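Gestcombe Business & Property Forum
Home | Latest | Commercial Lets | Planning | Search

Casino lease at the old bus depot, Clastley – rent review terms
Print this thread | E-mail to a friend | 3 shares

ledgerline
5 December 2023
The council has published the heads of terms for the Womby Leisure lease on the depot site. Term is 85 years, with the first review in year 18 and upwards-only after that. Base rent is payable whether or not the gaming licence is granted. Has anyone read schedule 2? I make it that the tenant can hand back the upper deck without penalty.

northquay
It can, but only before fit-out starts. After that the break right falls away and the upper deck is rentalised with the rest. Clause 3 says so.

ledgerline
Clause 3 deals with the ground floor. The upper deck has its own definition.

pitboss_retd
Eighteen years to a first review is far too long. Gaming revenue moves faster than that. A turnover rent with a floor would have been normal for a site of this sort. The council has taken a fixed figure and carried all the inflation risk.

tallyman
Disagree. A turnover rent means auditing the operator's takings, and the council has no staff for that. Fixed money every quarter is worth something. I have the November draft and the final side by side and the only change of substance is the guarantor, now Spahić Holdings in place of the operating company. I'll post the clause later. Typing this on a phone.

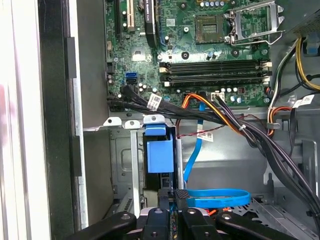
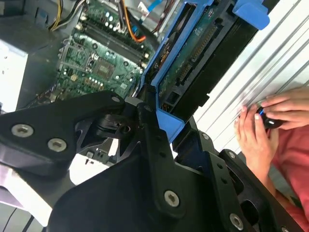
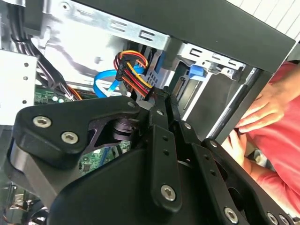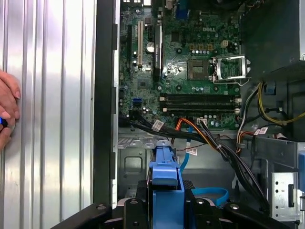
On the guarantor point, the final version caps liability at 2 years' rent. The draft had no cap. For a lease of this length that is thin cover, and it is my one real objection to the deal.

northquay
A cap is usual. The better question is whether it reinstates after a claim.

tallyman
It does not. Once called on, it is spent.

pitboss_retd
Then the covenant is weaker than the one they had on the bus station. I would want a rent deposit on top.

ledgerline
There is a deposit, three months, held until opening. I have gone back to schedule 2 and northquay is right about fit-out, although "start" is not defined. Stripping out the old ticket hall could count – or could not. I have put the question to the estates office in writing.

northquay
Ask them for the plan as well. The copy online has no red line on it.

Reply | Report | Back to Commercial Lets
10 comments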